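5.3 Failure analysis: the arm that declined to arrive

Of the 44 episodes we ran in the simulated Bolgate apartment, 20 ended without a grasp, and we had drafted several paragraphs blaming perception. The paragraphs were rather good. Zhenhua Lu then replayed the logs and found that in most of the failed episodes the Gavar planner had sent a perfectly sensible trajectory to an arm that had never been loaded. The simulator accepted each command, reported success at every waypoint and moved nothing at all.
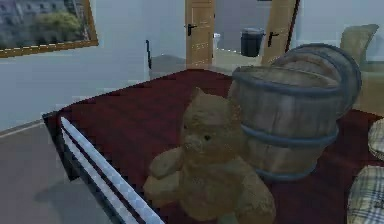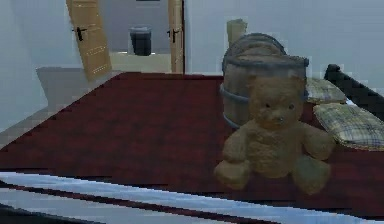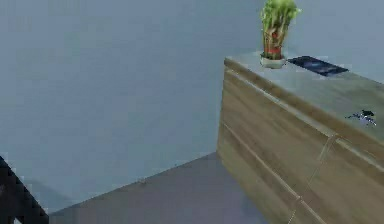 Figure 3. Views from the Bolgate apartment: the bed with the teddy bear (first and second) and the wooden cabinet with the potted plant (third).

The cause was a race between the scene loader and the robot spawner, introduced in February with the move to Orar 2. When the furniture took too long to load, the spawner timed out and returned an empty handle, which the planner treated as a robot with no joints and hence no joint limits to violate. Our safety monitor, Dai, was equally content. It checks for collisions up to 44 times a second and could find none, so these episodes hold the best safety scores in the study.

We have withdrawn those scores. Dai now refuses to certify any episode in which the handle is empty, and the run aborts with an error that a tired person can read. The perception paragraphs have been moved to the appendix, where they may yet apply to something.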